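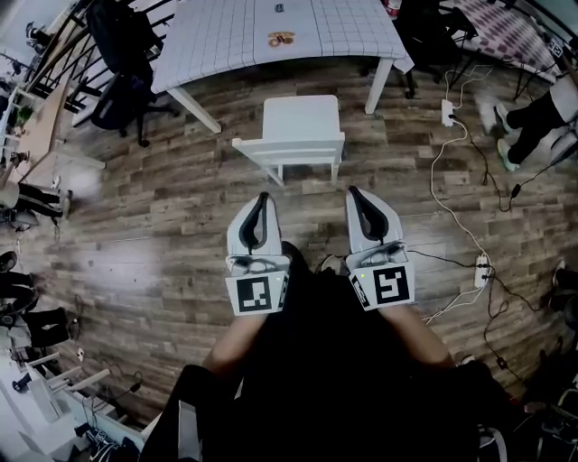

1. Introduction

This report describes my project for the course Music Business and Self-Management. The task was to work with one real act for one semester, to study how it reaches its listeners, and to propose and test some improvements. I chose Radness, a band of four musicians who play a mix of soul and electronic music. They write their own songs and they have no manager and no label.

I knew the band only a little before the project. I had heard them once in July, at the small open-air stage in Ntuli, and I remembered that many people near me liked the music but did not know the name of the group. This was the first reason for my choice. A band that plays well but is not remembered is an interesting case for a student of this course.

2. The situation at the start

In the first meeting I asked the band members to describe, each one alone on paper, what Radness is. The four answers were quite different. One wrote "a party band", another one wrote "songs for headphones at night". We discussed this for a long time and I think it was the most useful hour of the project.

The band had one EP with the title "Geno", which they recorded themselves. In the twelve months before my project, the five songs of the EP were streamed 3,907 times in total. Most of the plays belonged to the first song, and the last two were almost not heard. The band also had a mailing list, but the last message on it was more than one year old. The list had 280 addresses, and many of them were collected on paper at concerts, so I had to correct several spelling mistakes before I could use it.

They had no press text. When an organizer asked for one, the singer wrote something new each time, usually in a hurry.

3. Method

I worked in two parts. In the first part I collected information. I spoke with the band, I read their old messages with organizers (with their permission), and I made a short survey for the mailing list. The survey had six questions, and one of them was open: "How would you explain this band to a friend?"

In the second part we made changes and looked at the results. The changes were these:

A press text in three lengths, one short, one medium and one for a full page.
A monthly letter to the mailing list, written by a different band member each time.
A new order of the songs on the band's page, so that a slower song comes first.
A live session without an audience, recorded in the rehearsal room of Mident, a small studio that gives students a lower price.

I wanted also to test paid advertising, but the band did not agree. They preferred to spend the money on the session. I respected this decision – it is their money and their name.

4. Results

The survey was answered by 20 people. This is a small number and I cannot draw strong conclusions from it. Still, the open question gave good material. Several people used the word "warm", and no one used the word "party". We took the word "warm" into the press text, and the member who had written "party band" agreed after some discussion.

The live session video reached 829 views in its first four weeks. For a bigger act this is nothing, but for Radness it was the most watched video until now. The second song of the session also brought new listeners to the EP, mostly to the last two songs.

The monthly letter was sent three times. The first one was too long, in my opinion, and I should have said this more clearly before it was sent. The second one, written by the drummer, was about how a song was changed during rehearsals, and it received the most replies. Some replies came from people who had been at the concert in Ntuli.

With the organizers the result is difficult to judge, as most concerts were canceled this winter. Two venues answered that they would like to speak again when they can plan a program.

5. Problems

The biggest problem was time. All four members have other jobs, and it was hard to find an evening for everybody. My plan had a meeting every second week, but in reality we met less often and did many things by message. Because of this, the new photos for the press text were not made.

I also made a mistake with the survey. I sent it on the same day as the first letter, and I believe that some people opened only one of the two. If I did the project again, I would leave at least one week between them.

6. Next steps

The band wants to continue the letter, but every two months. A second session at Mident is planned with two new songs, and I will help with the text for it. I have given the band all files and the corrected mailing list.

Submitted 2021-02-02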